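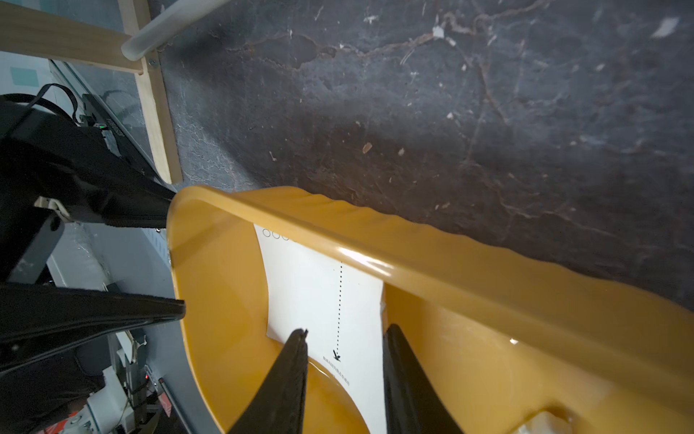 Printed sheet in the yellow plastic basin.

Stisteck Tabletop Drying Rack: Equipment Review
Orville Paper Arts Center, Materials and Equipment Office

Purpose of the review

The Center was asked to recommend a small drying rack for paper, suitable for shared worktables where a floor rack or a wall line cannot be installed. The Stisteck Tabletop Drying Rack was purchased at the regular retail price and kept in general use for six months. It was used with rinsed test sheets, small relief prints and printed worksheets of the kind handed out in introductory classes. No payment or loan equipment was accepted from the manufacturer.

What is supplied

The rack is sold as a flat kit of wooden parts with a length of cord and a bag of wooden clothespins. A basin is not included, and any shallow household basin with a rounded rim will serve. Assembly took roughly 20 minutes for a person who had not seen the kit before. The assembled rack weighed 1568 grams on our scale, a reasonable weight for an item that must be carried between rooms and still stay put when a sheet is pulled off at an angle.

The instructions are a single folded page. The drawings are clear, but the step for threading the cord shows the knot from one side only, and two of our staff tied it in a way that slipped under load. A simple stopper knot corrected this. Stisteck would do well to redraw that step.

Hanging and removing sheets
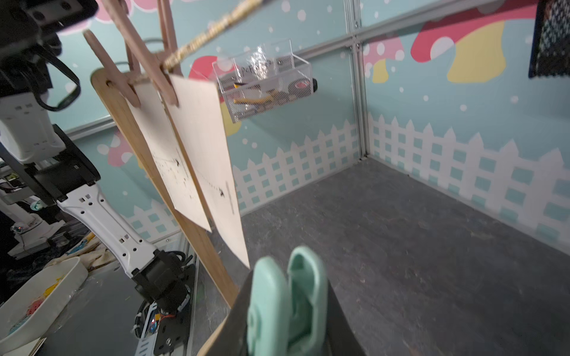 Two sheets held on the cord with wooden clothespins.

Performance in daily use was good. The clothespins grip ordinary printing paper firmly without tearing the top edge, provided that the pin is placed over at least a finger's width of margin. Heavier cotton papers are another matter. When fully soaked they tend to sag between pins, and we advise using two pins per sheet and blotting before hanging.

The springs on the pins are fairly stiff. Younger students in the afternoon program found them tiring, and several used both hands. Softer pins can be bought separately and fit the same cord.

Marks from the pins were visible on damp, lightly sized paper and faded under weight overnight. On worksheets and proofs this is of no importance. On finished work it should be planned for, either with a wider margin or a slip of scrap paper folded under the pin.

Cord tension proved to be the main maintenance task. New cord stretches during the first weeks, and sheets at the middle of the span begin to hang lower than those at the ends. We retied ours in September and have not needed to do so again.

Footprint and storage

The rack stands comfortably on a table that is also used for other work, with hand tools, a bowl and boxes kept nearby. It should be placed before the sheets are hung, as moving a loaded rack causes them to swing together and stick. Small items are better stored in a hanging basket than at the foot of the posts, where they are easily dripped on.
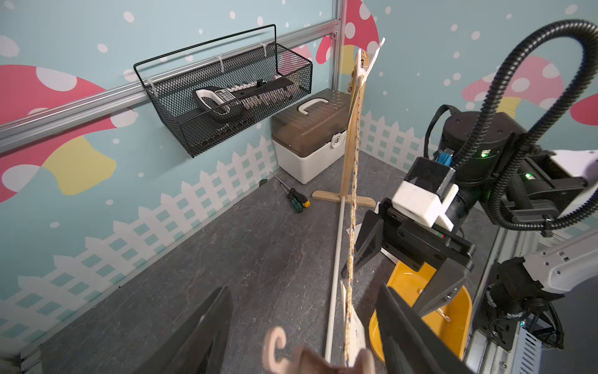 Comparison with the Neratow Line Frame

The Center also owns a Neratow Line Frame, a metal model with fixed clips. The Neratow is the stronger of the two and does not need retying. It is also heavier, costs about twice as much, and its clips cannot be moved along the line, so sheets of mixed widths waste a good deal of space. For a studio that prints a single size every day, the Neratow remains our preference. For classes, the sliding pins of the Stisteck are more useful, and in a session where sheets come out of the basin at different times they allow each one to be fitted in where there is room. A modest load is best.
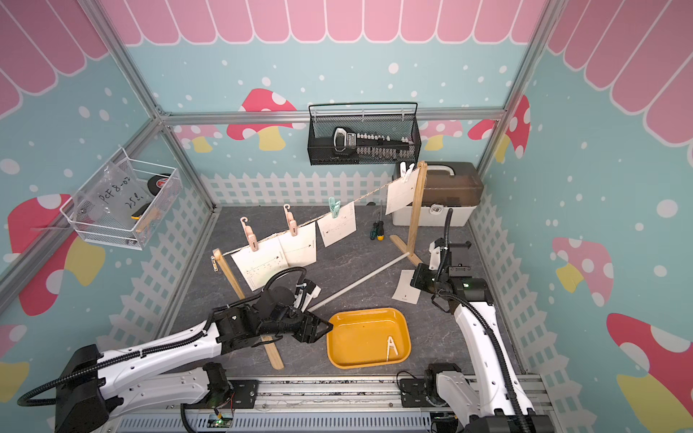

We found that small sheets hung this way could be reached and turned without disturbing their neighbors, and that full-size prints were better sent to the floor rack. Air movement matters more than spacing. A closed room in the evening slowed drying noticeably, and a fan set low on the far side of the table helped.

Wear

The wood arrived unfinished. We applied two coats of clear wax before first use and recommend the same to any buyer. An unwaxed rack on loan to our partner studio in Latuheru developed gray water marks near the base, although its joints stayed tight.

Recommendation

Approved for classroom and shared studio purchase, with the cord knot to be checked at the start of each term. Not recommended for heavy cotton papers. Replacement cord and pins may be requested from the Materials and Equipment Office at the front desk.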